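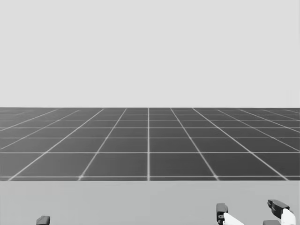 4. Laying Out a Spread

The Tritance deck is read from a flat layout of cards placed in fixed positions. Prepare the reading surface before the deck is unwrapped. Cards are set in straight rows, with equal space between neighbors. Readers who have trouble keeping rows even may picture a floor ruled into squares by thin light lines, running back to a level horizon, and assign each card a square of its own.

4.1 Preparing the deck

1. Remove the title card and the two blank cards. Return them to the box.
2. Turn all remaining cards face down and facing the same way.
3. Shuffle 7 times. Do not look at the bottom card.
4. Ask the sitter to cut the deck once, toward the reader.

Note: Decks from the 2000 printing have a one-way back design. Check the direction of each card before step 3. 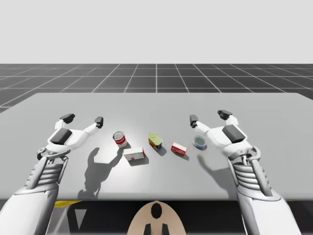
Figure 4-1. Five objects in a loose row on a light grey tabletop.

4.2 Placing the cards

1. State the question aloud. Use one sentence.
2. Deal the first card to the center position.
3. Deal the next five cards in a row from left to right.
4. Deal the last five cards in a second row below the first. The full spread uses 11 cards.
5. Turn the center card first. Finish reading it before turning another.

Caution: Do not replace a card because its meaning is unwelcome. If a card falls from the deck during dealing, return it and repeat Section 4.1 from step 3. 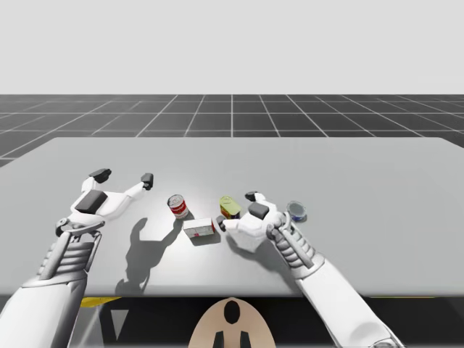

Figure 4-2. Left hand open, palm down, fingers spread.

4.3 Closing the reading

1. Gather the cards in the reverse of the order in which they were dealt.
2. Record the spread on the Irkevine log sheet, including any card that appeared upside down.
3. Wrap the deck and store it away from direct sunlight.

Questions about card meanings are covered in Section 6, prepared by Siwan James and Hamisi Mollel.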